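Muraleck method

The Muraleck method is a way of teaching a robot arm to find its place over a plain work surface by looking at the small flaws in that surface. It was worked out at the Briscombe robotics laboratory by a group led by Ezekiel Dunleavy, and takes its name from the workshop building where the first trials were run. The method needs no printed markers, no ceiling cameras and no special lighting. Its only source of information is a small camera carried at the wrist of the arm, looking down past the gripper.

Background

Most robot arms know where their joints are to a fine degree, but know rather less about where the table is. Benches get knocked and boards get swapped. The usual cure is to stick a printed pattern on the work surface and let the camera measure it. Patterns work well until something covers them, and they have to be reprinted when they wear out.

Dunleavy's starting point was a pleasingly simple remark in his laboratory notes: a used board is already covered in print. Pressed board in particular has a speckled grain that never repeats exactly, and ordinary use adds scratches, dots, stains and chips on top. The group set out to see how much of this a wrist camera could use, even with part of its view taken up by the gripper itself.

How it works

The arm first makes a slow pass over the board with nothing on it, and the software, called Sturetti, builds a map. It stores two kinds of feature. Coarse features are marks that stand out from their surroundings, such as a dark dot or a long thin scratch. Fine features are small patches of grain, each one dull by itself but distinctive when matched together with its neighbours.

During work, Sturetti looks for coarse features first, to get a rough idea of where the camera is, and then uses the grain to sharpen the estimate. Blurred parts of the view are given very little weight. This matters a good deal, as a gripper finger close to the lens can hide a large share of the board and throw bright reflections that a careless program would take for a mark.
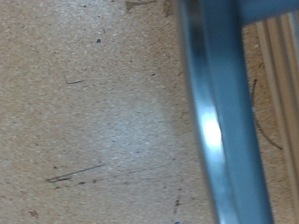
Pale patches are treated with the same caution. A scuff stays put when the arm moves, while a reflection tends to slide across the board, so the program compares several views before it trusts a light area. The check is cheap to run and is one of the neatest parts of the whole design.

Results

In the main trial the arm was sent to 215 positions over 17 boards, all of them well used. Sturetti recovered its place at every position except 6, and those failures all fell on the two newest boards, where there were hardly any marks to find. Older boards gave the best results of all — a delightful finding for anyone who has ever been told to replace a shabby bench top.

A second trial, run the following June, tested a part of the system known as Kiss. Here the fingertips are lowered until they just touch the board, which gives the height directly and corrects the map for any tilt. Adding this one touch at the start of a session removed most of the remaining error in height.

Limits

The method depends on the surface staying much as it was when it was mapped. New scratches do little harm and are added to the map as they are found, but sanding or painting a board means starting again. Glossy surfaces remain difficult. Loose hairs and bits of wire can also be taken for fixed marks, and Sturetti drops any feature that has moved between sessions.

Later work at Briscombe has looked at sharing one map between two arms — the early signs are very encouraging — and at mapping boards while work is already under way.

See also: visual localisation; hand-eye calibration; texture matching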